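The Tare

The weighbridge at Hillura was tested every March. The inspector brought cast-iron weights on a flatbed, placed them at the four corners of the plate and then in the middle, and wrote the readings in a column. If the column agreed with the weights, he fixed a lead seal to the junction box and drove on to Irnar.

Jingyi Xia had operated the bridge for 8 years. The work consisted of a window, a printer and a ledger. A lorry came on full, was weighed, went down to the mill to tip its grain, came back empty and was weighed again. The second figure was the tare. The difference was what the farmer was paid for.

In the second week of November she noticed that the Fundach lorry was getting heavier.

It was not getting heavier when full. Full loads vary and nobody reads anything into them. It was the tare that had moved. In September the lorry had weighed 200 kilograms less when empty than it did now, and it was the same lorry, with the same driver and the same sheet over the back. She checked the printed tickets against the ledger and found no copying error. She checked the other lorries on the same days and their tares had not moved.

A rising tare costs the farmer money. It has no benefit to the driver. This was the part she could not make fit, and she took the ledger home to look at it on the kitchen table, moving the cloth aside to make room.

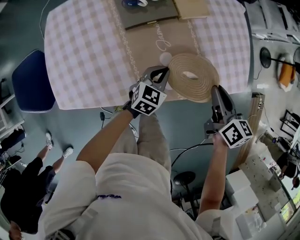

Gingham cloth and runner, with the coiled strap.

She ruled a sheet of paper into columns: date, gross, tare, fuel. The mill kept fuel slips, and these gave her the level in the tank for most days. A full tank accounted for part of the difference on three of the dates and none of it on the others. Mud accounted for less than people think. She had once weighed a lorry before and after a wash, for her own information, and the figure was in the back of the ledger.

What remained was cargo. Something was going up to the mill under the grain, or being put on at the mill after the grain was tipped, and it was coming back over the plate each time.

On Thursday, November 25, 2021, the Fundach lorry came on at ten past seven in the morning. She weighed it and let it go down. Then she locked the window, which was against procedure, and walked to the mill by the field path. The lorry was at the second bay. The driver, Pollock, was standing on the tailboard with a shovel. He was not shovelling grain out. The hopper was already shut. He was taking stone from a heap behind the bay and laying it along the floor of the body, over the rear axle, in an even layer.

She asked him what it was for.

He said that the back end slid on the hill when it was empty. He had gone into the ditch at the Irnar turn in the first frost of the month, and had told nobody. The stone kept the wheels down. He threw it off at the foot of the hill each evening, into the potholes.

"You are being weighed with it," she said.

He considered this. He said he had thought the first weight was the one that mattered.

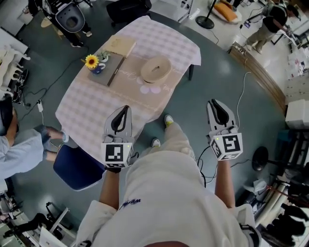

Both of them mattered, Fundach said when she rang him that afternoon, and he would like to know by how much. She read him the figures from the sheet. He asked her to read them again, slowly, and she could hear a pencil. The total short was 3,000 kilograms. He did not raise his voice. He asked whether the ditch had damaged the axle.

She wrote corrected tickets, two copies of each, and pinned the old ones behind them. Under remarks she put "ballast". The form allowed one line.

On the following Monday the lorry came back up from the mill and stopped short of the plate. Pollock got down, opened the tailboard and shovelled the stone into a pile beside the bridge. He drove on, was weighed, drove off, and shovelled it all in again. There was a queue by then. She entered the tare, which agreed with September, and waved the next one on.

Contact the editor | Copyright remains with the author | Back to top

Recent stories
The Irnar Turn
Notes on a Borrowed Ladder
Second Reading
The Lock-Keeper's Inventory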